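Services > Dining and Hospitality > Bread Service: Frequently Asked Questions

The Dining Office at Prenham Residence Hall answers the questions it most often receives about bread service at meals and events. Residents and event hosts should read this page before submitting a request.

Who supplies the bread?
Rolls and buns are delivered each morning by the Savolainen bakery. The kitchen does not bake on site.

Which types are available?
The standard order consists of braided rolls and round buns. Hosts may request one type only. Sliced loaves are available for breakfast and must be ordered separately.

How is bread presented at the table?
Bread is served in shallow wicker baskets placed on a cloth. Baskets are filled in small quantities and refilled during the meal, so that the rolls keep their shape and guests can take one without disturbing the others.
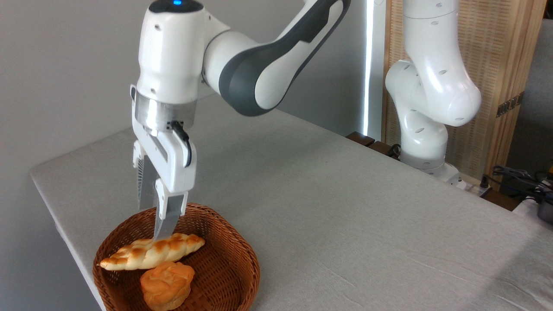

Braided roll and round bun in a wicker basket, gray table cloth.

May guests take bread by hand?
Tongs are provided at shared tables and should be used there. At seated dinners, guests may take bread by hand from the basket nearest them. Bread that has been touched may not be returned to the basket.

How far in advance must an order be placed?
Orders for fewer than 202 guests require seven days' notice. Larger orders are reviewed individually by Kalevi Tuominen, Dining Manager. The maximum for a single event is 500 guests.

How are the baskets cleaned?
Crumbs are brushed out after each meal, and the baskets are wiped with a damp cloth and left to air dry. They may not be soaked or placed in the dishwasher. Damaged baskets should be handed in at the service counter.

Is allergen information available?
Yes. Ingredient sheets are kept at the service counter. All standard rolls and buns contain wheat. Requests for alternatives should be sent to Vilja Lindqvist in the Dining Office when the order is placed.

May leftover bread be taken away?
Bread that has been set out on tables may not be removed from the dining room. Unserved bread is offered at the service counter after dinner.

Related items
Table Cloth and Linen Requests
Booking the Rurkia Room
Breakfast Hours
Event Catering Order Form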